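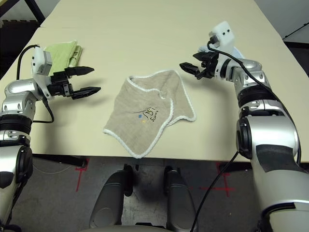

Two arms reach toward a beige towel on a cream tabletop.

The Fatau channellings differ from most lost-continent material in one respect: they include a chronology. Transcripts held at the Jokimton reading room place the founding of Kuvico, an island city in the southern Pacific, 40 generations before its submergence. Its people are said to have arrived in 13 groups, each from a separate star system and each assigned a vocal tone.

The tones matter to the structure of the text. Every session opens with one, and transcribers used it to sort the pages.

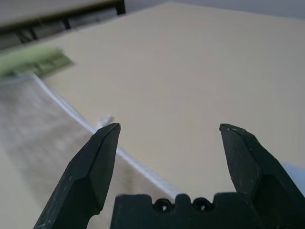
Sorting by tone produces a sequence that conflicts with sorting by session number. In the tonal order, the crystal archive at Onsri is sealed before the city floods. In the numbered order it is sealed afterward, by survivors. Most study groups follow the tonal order, although the numbered one has fewer gaps - 26 pages have no tone recorded at all.

The archive is described as a store of memory, with access by sustained breath and colour visualization. The transcripts give its reopening as 2207.
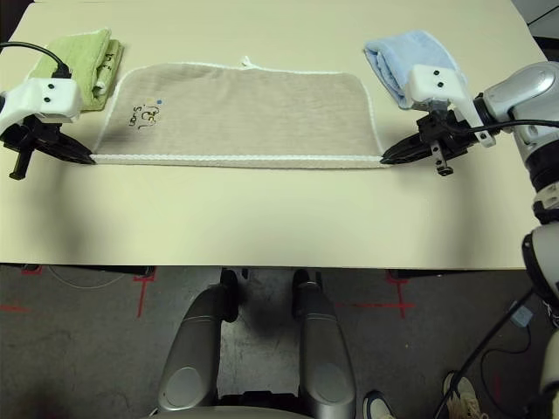

Geology offers no support for a sunken landmass of the size described. Adherents generally answer that Kuvico existed at a higher density and left no physical residue, a claim that cannot be tested. The sessions themselves are inconsistent here. Early ones mention harbours, quarries and grain stores; later ones mention only light.
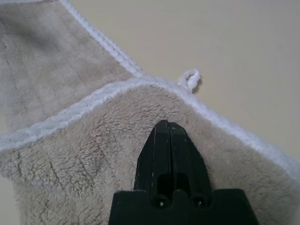 One reader of the transcripts wrote in June that the quarries should be taken literally and the light as a translation problem, as the channeller had one word for both stone and brightness. The glossary at Jokimton lists that word under stone only.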